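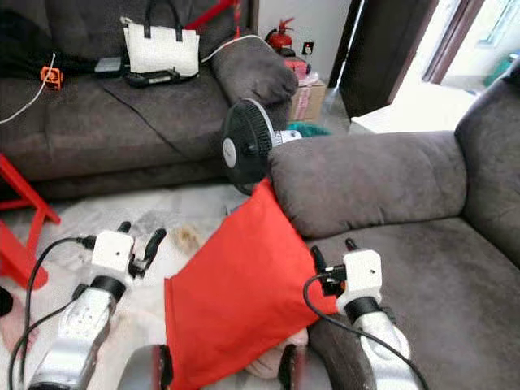
Section 9: Putting the living room back together

By now you've done the kitchen and the hallway, so this one should feel easy. I do the sofas last every evening, usually with the TV muttering away, and I've written the steps down in the order I do them myself. If you're house-sitting for us or renting the place through Urnier, please follow them more or less as they are. If it's your own house, do what you like!

Before you start

You'll need the small upholstery brush, the flat tray from the shelf by the door, and a basket for anything that belongs in another room. Both sofas are dark grey and show every crumb and cat hair (I picked the color, so I have only myself to blame), so switch on the big lamp as well as the ceiling light.

Clearing the seats

1. Take off anything that isn't a cushion or a throw. Handbags go on the hooks in the hallway. I know it's tempting to leave yours on the sofa, mine ends up there all the time, but it squashes the padding if something heavy sits in one place for days.

2. Unplug any chargers at the wall first, then wind the cables up. Start from the plug end and make loose loops as wide as your hand.

Caution: Never leave a phone or a power pack charging on a sofa, and especially not under a throw. They get warm and the fabric holds the heat in. Use the tray on the side table.

3. Check for belts, straps and anything with a buckle. Buckles snag upholstery. I have one pulled thread on the back of the small sofa to prove it, and Jyoti Vashisht, who did the repair for me, made it very clear she didn't want to see another.

4. Run your hand down the gap between the seat and each armrest. Pens, hair ties, the remote. Go slowly, there's a staple somewhere down the left side that I still haven't found with anything but my finger.

Brushing

5. Brush the seats from back to front, then the armrests from the inside out. Short strokes, light pressure. The nap changes shade depending on which way you go, so finish with everything running in one direction.

Note: Don't use water on a fresh spill until you've blotted it with a dry cloth. If there's still a mark after that, leave it alone and send me a message.

The throw and the cushions

6. Shake the grey throw outside, not over the rug. Fold it in half lengthwise and lay it across the seat, with the edge tucked in at the back. It slides forward when people sit on it and there's no cure that I know of.

7. Pick the red cushion up off wherever it has got to. Hold it by two opposite corners, give it a good shake, then punch the middle a couple of times (very satisfying after a long day).

8. Stand it against the inside of the armrest, tilted a little. Kiran Pathak likes it dead straight in the middle of the seat, and we have agreed to disagree.

Note: The red cover must be washed by itself, cold, inside out. It turned a whole load of towels pink in April. Close the zipper first or it chews up the lining.

9. Any stray clothes or cloths go in the basket and upstairs with you.

If the cushion goes flat again within a day or two, the filling needs topping up. There's a 500 g bag in the closet under the stairs. Skip to Section 11 for how to open the seam.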